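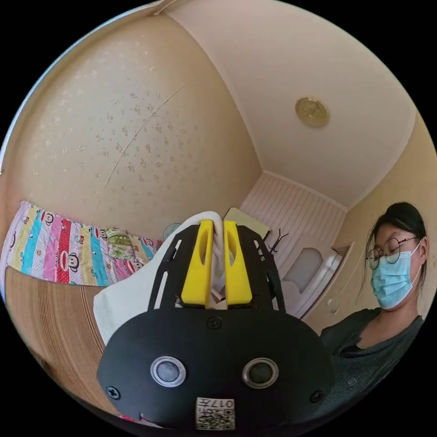
Bedroom, Tornodard House

Housekeepers wanted, Tornodard House, part time and full time

Hiring now for the late summer season, start in August or sooner if you can. Tornodard House is a guest house on the lake road, main building plus the cottages out back. Family run, busy, mostly repeat guests, lots of weddings and hikers. We lost two good people to college and need to fill both spots, plus a weekend floater if the right person turns up.

Experience nice but not needed. We'll train you. Speed comes later, we'd take careful over fast in the first weeks.

What the job is

Turning over bedrooms between guests. Strip beds, make beds, dust, vacuum, bathrooms, trash, restock. Hand towels folded the Naqvi way (you'll be shown, it's a house thing from the previous owners and the regulars notice).

Laundry. Washers and dryers are in the basement of the main building. Stairs are steep. Sheets get line dried when the weather's good, so some outdoor work, hanging and bringing in.

Cottages. More walking, more spiders. Kitchenettes have to be checked, fridge emptied, stove wiped down, pans put back where the list says. Please do read the list.

Common areas in the main house, including the stairs, the breakfast room after service, and the porch. Sand gets everywhere in summer.

Lost and found. Bag it, label it with the room name and hand it in at the desk. Chargers mostly. One time a wedding cake topper.

Not included: cooking, check-in, yard work, pool. There is no pool. People ask.

Hours

Full time is 5 days a week, weekends included on rotation. Part time is however we can make it fit, but three shifts minimum, otherwise the schedule falls apart. Checkout is at 11 am and new guests come in from mid afternoon, so that middle stretch is the busy part and we need people who can be on their feet for it. Mornings before checkout are laundry and common areas.

Schedule goes up on the board in the linen room and gets texted out too. Swaps are fine if you set them up yourselves and tell Rukhsana before the shift and not after.

30 minute lunch break, paid. Soup or whatever's left from breakfast is on the stove for staff, help yourself. There's a fridge if you bring your own.

Pay

Hourly, paid every two weeks by check or direct deposit. Rate depends on experience, Rukhsana will tell you the number on the first phone call so you don't waste a trip. Tips from the rooms are pooled and split by hours worked. Training shifts are paid same as any other shift. End of season bonus for anyone who stays through the leaf crowd in the fall.

You need to

Be able to lift a full laundry bag and get it up and down stairs
Be on time, or call
Be ok with dogs, we take dogs, guests forget to mention them at booking
Have a way to get here. The Climport bus stops at the foot of the drive but the early one doesn't run on weekends. Parking is free behind the barn
Be 18 or over for the full time jobs. High schoolers welcome for the weekend floater spot
Wear closed shoes. Shirts and aprons are provided, you wash the shirt, we wash the apron

Nice to have

Any hotel, cleaning or care home work
A second language. We get a lot of Spanish and French speaking guests
Basic sewing. Buttons, hems, the occassional curtain
Driver's licence, for supply runs in the van

A bit more about the cleaning stuff

We switched to Arow unscented for the floors and bathrooms last year after complaints about the old one. No bleach in the bedrooms. If you have skin trouble or asthma, say so and we'll sort out gloves or move you onto beds and linens. Vacuums are the backpack kind in the main house, upright in the cottages. Both are heavier than they look.

Staff room

We have one furnished room for a live-in housekeeper, over the garage, shared bathroom across the landing. Comes out of your pay at a reduced rate. Suits somebody coming for the season. Ask early if you want it, it was taken within a day last time. No smoking, no pets of your own, sorry.

How to apply

Call the front desk and ask for Rukhsana Mirani, best time is after 6 pm when check-ins slow down. Or stop by in person and fill out the form at the desk, takes 5 minutes. Please don't come at checkout time, there's nobody free to talk to you.

Bring or send:
Your name and a phone number that works
Which days you can and can't do, be realistic
One reference, doesn't have to be a boss. Teacher, coach, neighbor you've cleaned for, all fine
Whether you want the staff room

No resume needed, but if you have one we'll read it.

We'll ask you in for a short chat and then a paid trial shift with one of the regular crew. You do a couple of rooms together, you see if you like it, we see how you get on. Answer usually the same evening.

If you applied last year and didn't hear back, that was on us, the desk email was down for a while. Please try again, we'd like to here from you.

Ad stays up until the spots are filled. If it's still up, we're still looking.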